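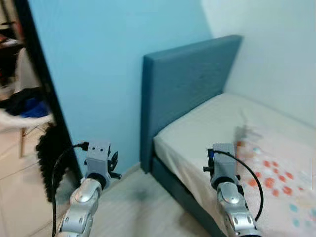

How often does the dual-arm cell need to be recalibrated? Every 14 operating hours, and again after any cable or gripper is swapped, whichever comes first.

### 3.2 Cell setup and upkeep

Figure 2. The two-arm cell at the bedroom site, seen from the head camera.

The cell is one base unit with two arms, one head camera and a compute box. We call it Kang in the logs. It was put together at the Dotell workshop and moved to the bedroom site in June. All bedding trials in Section 4 were run on this unit, no second one was built.

Base placement. The room is small and the bed is pushed into the corner, so the long side of the mattress is only reachable from the open floor. We park the base on the planks facing the bed and lock the wheels. Floor tape did not last, so now we line up against the headboard in the head camera view and save that pose as the start pose. Door stays open during runs – it needs to be in the same position each time or the background check complains.

Cables. These gave us most of the trouble. Each arm has a black cable that leaves the wrist module and loops back outside the arm (Figure 2). Too short and it pulls at full reach. Too long and it drags over the blanket. The first set was too short on the left and we lost signal at the wrist twice in one afternoon. Current routing: slack at the wrist, one clip lower down, nothing tied across a joint. On the right arm the loop hangs on the bed side, so it gets checked before every run.

Wrist modules. Dust and lint from blankets get into the gripper slides. We wipe both grippers at the start of the day and brush out the slides when closing force drifts. No oil. We tried it once and it picked up lint faster then before. Connectors are pushed home by hand and tugged once.

Calibration. Done with the Rutovero tool, version 2. Both arms touch the same target in turn, then the head camera pose is solved. If the arms disagree by more than the limit in the config file the run is blocked. Most blocks were a loose gripper mount, not the joints. Tighten, repeat, carry on.

Repairs. One real failure in the whole period. The right elbow started to stall when lifting the blanket past the mattress edge, worse late in the day. Logs showed current climbing over 723 lifts before the first hard stop. We swapped the joint motor for a spare from Brollon, redid the zero offset and reran the full calibration. Old motor had a worn bearing. Lifts logged in the stall window were dropped from the data, the remaining 2,530 are the ones used in Section 4.

Restart order. Compute box first, then arms, then camera. Starting the arms before the box leaves the left one in hold mode and it has to be power cycled. Known bug, not fixed at time of writting. Before any restart we support both arms by hand – the brakes let go for a moment and the wrists will drop.

Spare parts kept on site: one joint motor, two wrist cables, a set of gripper pads. Pads are changed as a pair. A change of pads means new calibration too, see above.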